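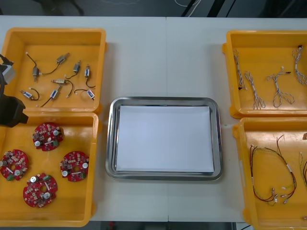

Small motors and round circuit boards in orange trays on a worktable.

News > Local Business > Manufacturing

Home Business Schools Roads Weather Contact

Briltby parts firm moves kit work to shared tables

Last updated: December, 4:10 p.m.

Nirano, which puts together small motor kits for hobby shops and school suppliers, has moved its kit work into the former Jenkins print building in Briltby. The company signed the lease in the fall and began work there this month.

The new room has 16 worktables. Motors and boards are set out in shallow orange trays, with a steel tray in the middle of the table. At the old site on the Zoria estate, parts were kept in drawers along one wall and staff walked back and forth to fetch them.

The motors arrive with short lead wires already attached. They are laid out singly so the wires do not tangle, and the red circuit boards are kept apart from each other in a tray of their own. Any part with a bent wire or a chipped board is set aside and returned to the supplier.

Nirano shipped 309 kits in its first week at the building - up from 149 in its last full week at Zoria. The company said some of that was holiday orders and it expects a slower January.

The basic kit still costs $96 for a class set. A larger set with extra boards is planned for spring.

The loading door is on the Jenkins Street side. Drivers are asked not to use the front lot before 9 a.m., when it is shared with the bakery next door.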